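List home | By date | By thread | Search the archive | Join or leave
Print this message | E-mail this message

Subject: Re: Beeswax threads and the long stitch
From: Sneha Tyagi
Date: 23 December 2025

Pravesh Ngubane wrote:
> I've sewn the first four sections of my long stitch book and
> the thread keeps going furry by the time I reach the last hole.
> Is it the wax, the linen or me? Also, has anyone tried the
> Makdale paper? It's cheaper than what I've been buying and I'd
> like a second opinion before I order a whole ream.

Pravesh, I'm so glad you're having a go at long stitch! It was the first binding I did that looked like a proper book and I still get a silly grin when I see the pattern come up along the spine.

It could be the wax, but my money is on the holes. If you're piercing with a fine needle and then pulling a thick thread through, the paper rubs at it every single time, and the cover rubs even more. Try an awl one size up for the cover only. I'd also cut a shorter length and join on a new one inside a section, where the knot disappears into the fold. I used to cut enormous lengths to avoid knots and every one of them ended up looking like wool.

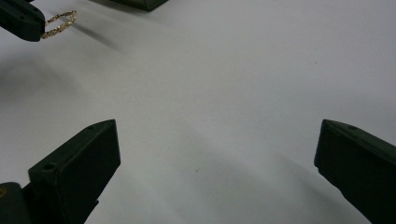 As for wax, run the thread over the block twice, then pull it between your finger and thumb until it feels warm. Seul-gi Wang showed me that at the December meeting and my sewing has been much tidier ever since (thank you, Seul-gi, if you're reading!).

Now, Makdale. I bought 25 sheets to try and I love it. It folds cleanly with the grain, takes fountain pen ink without feathering, and has a slightly creamy colour that looks lovely under a dark cover. Two things to watch: the grain runs the short way on the large sheets, so check before you cut, and it marks if you press too hard with the bone folder. I put a scrap of paper over the fold first and that sorts it out.
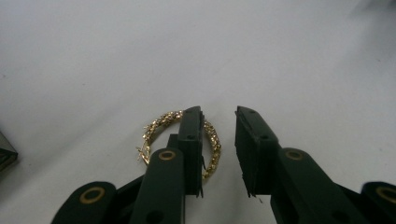 My own winter project is a set of garden notebooks, 17 sections in the fattest one, which I thought would be hopeless with a soft spine. Not a bit of it! Waxed canvas holds up beautifully, and it opens so flat that you can write right into the middle. I did have to unpick the first three sections when I found I'd sewn one in upside down, so do check your page order before you start.

Yoon-hee Na asked a while back about lining the canvas. I've been using thin cotton and wheat paste, left under a board overnight. Does anyone do it differently? I'd love to hear.

Happy sewing,
Sneha

Contact the list owner | Copyright remains with each writer | Back to top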